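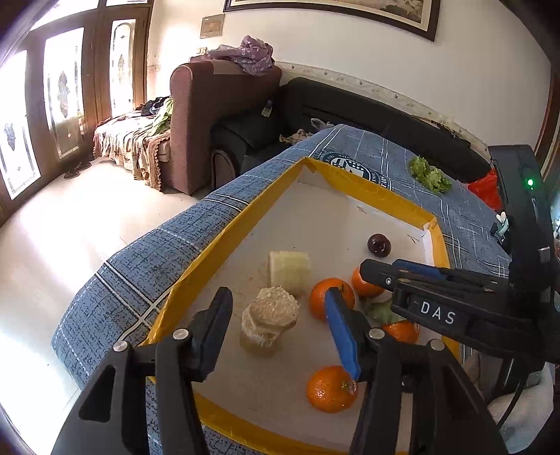 Work with the hand-held grippers at Mokeck started again in February, after a fault that stopped the fruit sorting tests for 20 days. The problem was in the grip force limit. When a jaw closed on a soft object, the controller sometimes lost the limit value and continued to close with full force. The tests now use a shallow white tray with yellow tape on the rim, and tangerines lie in it together with a plum and a foam block, so that hard and soft contacts come in the same session.

The fault was first noticed by Zainab Ezeani, an operator, when one jaw did not open after she released the trigger. Her finger was pressed between the jaw and the edge of a table. She had a bruise and returned to work the next morning. Two other operators later reported that their grippers had closed late or too strongly, but they had not written it down at the time.

Nkechi Amadi, the safety lead, said the cause was a loose connector inside the handle. "After around 2000 closings the pin moves a little, and the signal is gone for a moment," she said. "The software should stop the motor in this case. It did not stop it."

Plirum, the company that supplies the controllers, has sent a new version of the software. It cuts the motor power when the signal is lost — also if the loss is very short. Mokeck has changed the connectors in four grippers, and the older units stay locked in the storage room until they are checked. Operators must now test the release before each session and write the result in the log.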